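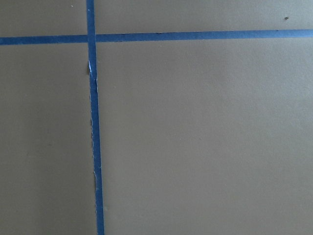

Home Kitchen Tidying Letters Archive

I've been a dish-towel person my whole life, the kind who piles everything in a heap next to the sink and hopes for the best. Then in August I finally bought a plain wooden dish rack, the sort with two long rails and pegs sticking up, and I am a little bit smitten! (My better half calls it "the fence.") 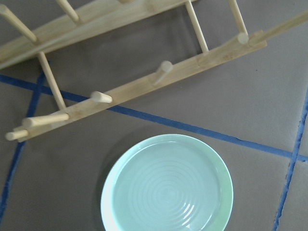 Mine cost $15 and it took me a couple of tries to find the way I like to load it. Big plates go in first, as close to upright as the pegs allow, and I leave an empty slot between the heavy ones so the air can get through. Bowls I still do on a towel, sorry, old habits.

My friend Tuấn Trương swears by rubbing the wood with a bit of mineral oil every eight weeks or so. I've done it exactly once, on a Friday night with the radio on, and the rails came up lovely.
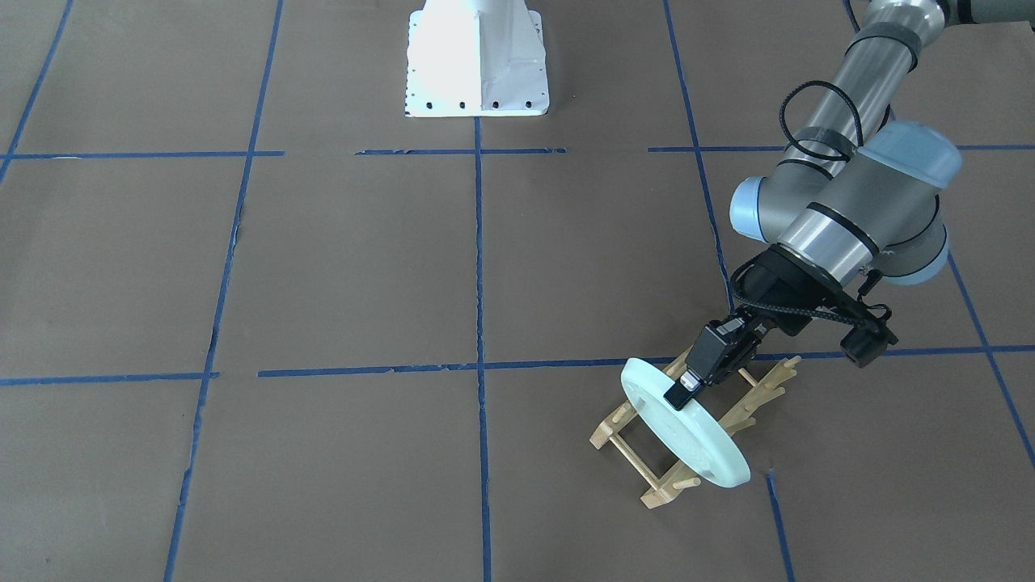 Go slowly with anything that has a wide rim, by the way. I chipped two of my good plates by dropping them in too fast, and I'm still sulking. Next month I want to sort out the mug shelf, so if you have a system, write in and tell me.

Recent items
Pan lids, and where I've ended up putting them
The Kim Street swap table is back
Readers' letters: cutlery drawers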